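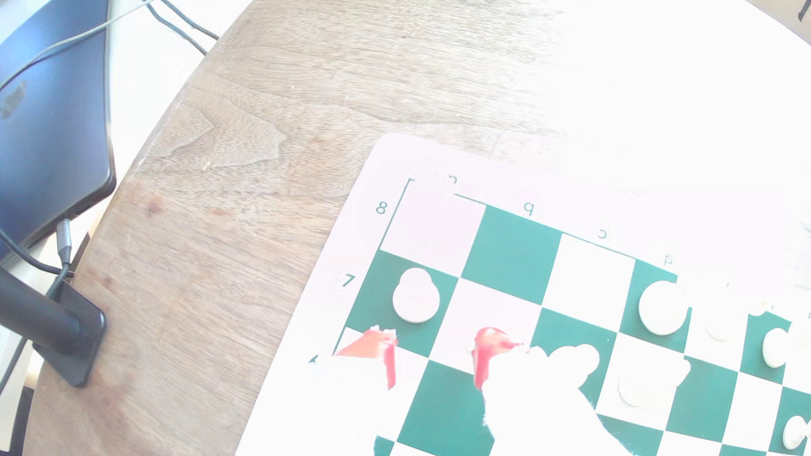

A round wooden table

Hello all,

On Thursday, February 12, 2026, a list member from Pleslow wrote:

> My landlord in Prukalbridge keeps my deposit of 2000 since September.
> He says the floor is damaged, but he sends no receipts. Do I need
> a lawyer for the small claims court?

I am not a lawyer, but I had almost the same case with Kokutura Rentals two years ago. In our court you can go without a lawyer. Before you file, please send one written letter with a clear date for payment, and keep a copy. The clerk asked me for this letter first.

I did not have photos from the day I moved in, and this made my case weaker. If you have the signed move-in list, bring it, also if it is only one page.
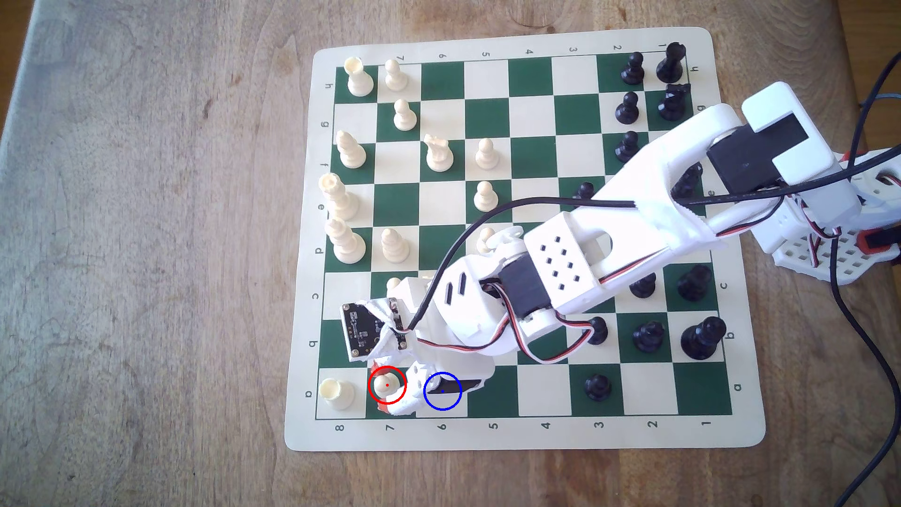
WHAT IT COST ME

I paid the filing fee and the delivery of the papers to the landlord. The judge added both to the amount he had to pay me. My hearing date was during Ramadan and I asked to move it to the morning. The clerk agreed by phone, but please ask early.

Does anybody know if the claim form has changed?

Best regards from Pleslow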